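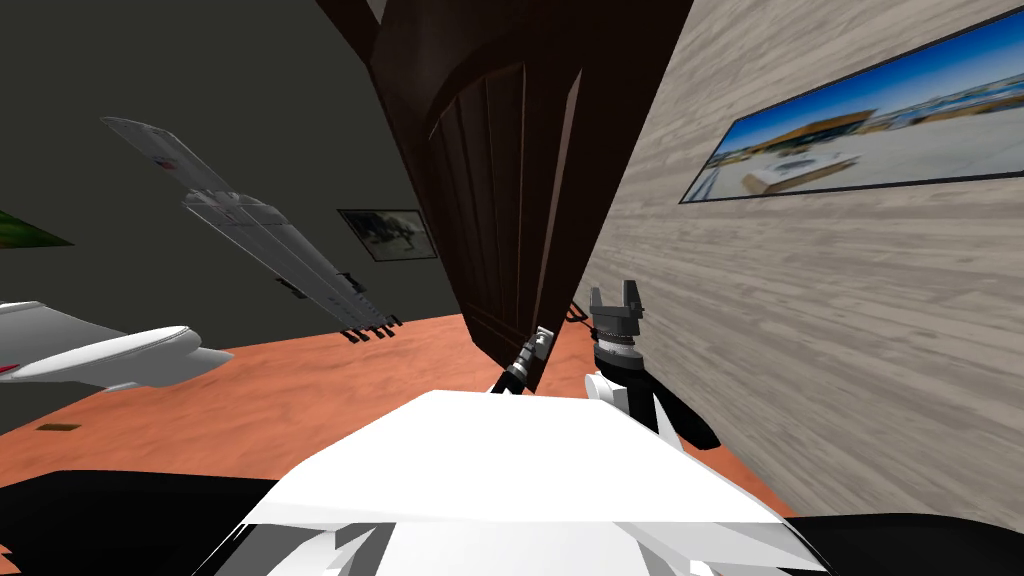 *A brown door with a panel set into it, in a computer-made room.*

# How an Old Car Gets Its Gears to Match

*Old Cars for Young Readers, part 6: the gearbox*

A car engine works well only within a certain range of speeds. If it turns too slowly, it stalls. If it turns too fast, its parts wear out or break. The wheels of the car have to work over a much wider range, from standing still to highway speed. The gearbox sits between the engine and the wheels and makes up the difference.

This part explains the gearbox in a small family car of the 1950s. Our model is the Lovine saloon, which was built in the town of Istoneck. "Saloon" is the British word for what Americans call a sedan. The Lovine has three forward gears and one reverse gear.

## What a gear does

A gear is a wheel with teeth around its edge. When two gears are pushed together so that their teeth fit, turning one will turn the other. We say the gears are *meshed*.

Suppose the first gear has 20 teeth and the second gear has 40. Each time the first gear goes all the way around, the second goes only halfway. The second gear turns at half the speed, but it pushes with twice the turning force. Engineers call this turning force *torque*.

A gearbox cannot create extra power. It trades speed for torque, or torque for speed. A little power is lost on the way as heat, and this warms the oil inside the gearbox.

## The three forward gears

**First gear** gives the most torque and the least speed. It is used to start the car moving and to climb very steep hills.

**Second gear** is for speeding up and for ordinary hills.

**Third gear** is also called *top* or *direct drive*. In the Lovine, the shaft coming in and the shaft going out are locked together and turn at the same speed. If the engine is turning at 2,000 revolutions per minute, the outgoing shaft is turning at 2,000 revolutions per minute too.

There is one more set of gears at the back axle. It slows everything down again before the motion reaches the wheels, so the wheels never turn as fast as the engine.

## Reverse

Two meshed gears always turn in opposite directions. If a third gear is placed between them, the first and the last turn the same way. The gearbox uses this fact to go backward. An extra gear, called the *idler*, slides into place and changes the direction of the outgoing shaft.

## The clutch

Gears should not be changed while the engine is pushing hard on them. The driver first presses the clutch pedal, which is the one on the left. This separates the engine from the gearbox.

Inside the clutch is a flat disc covered in rough material. A strong spring presses the disc against a heavy wheel on the end of the engine. While they are pressed together, they turn as one. When the pedal goes down, the pressure comes off and the disc is free. When the pedal comes up slowly, the disc slips a little and then grips. A driver who lifts the pedal too quickly makes the car jerk or stall.

## Why old gearboxes crunch

Before two parts can lock together, they need to be turning at the same speed. Second and third gear in the Lovine have a part called a *synchronizer*. It is a small metal cone that rubs against the gear and brings it to the right speed before the teeth lock.

First gear has no synchronizer. If the driver tries to select it while the car is still rolling, the teeth knock against each other and make a grinding noise. The handbook says to stop the car completely before choosing first.

## The lever on the column

The gear lever in this car is not on the floor. It sticks out from the steering column, just under the wheel, and is joined to the gearbox by rods. This left space on the front bench seat for a third person. The rods have several joints. As the joints wear, the lever becomes loose and the gears are harder to find.

## How many are left

The Istoneck works built 3,558 Lovine saloons with the column lever. A later version, made at Trostby, had a floor lever and a fourth gear. Only 976 of those were built. The Kourkoulas repair manual covers both kinds, but the drawings of the column rods are found only in the first edition.

## Try it

You will need two round jar lids, one larger than the other, and a wide rubber band.

1. Pin each lid to a piece of thick cardboard so that it can spin. Ask an adult to make the holes.
2. Stretch the rubber band around both lids.
3. Mark the edge of each lid with a pen.
4. Turn the small lid once. See how far the mark on the large lid has moved.
5. Now turn the large lid once and watch the small one.

Lids joined by a band both turn in the same direction. Meshed gears do not.

## Words used in this part

- **Clutch:** the part that joins and separates the engine and gearbox
- **Idler:** the extra gear used for reverse
- **Mesh:** to fit together, tooth to tooth
- **Synchronizer:** the part that matches speeds before a gear locks
- **Torque:** turning force

Part 7 is about the back axle.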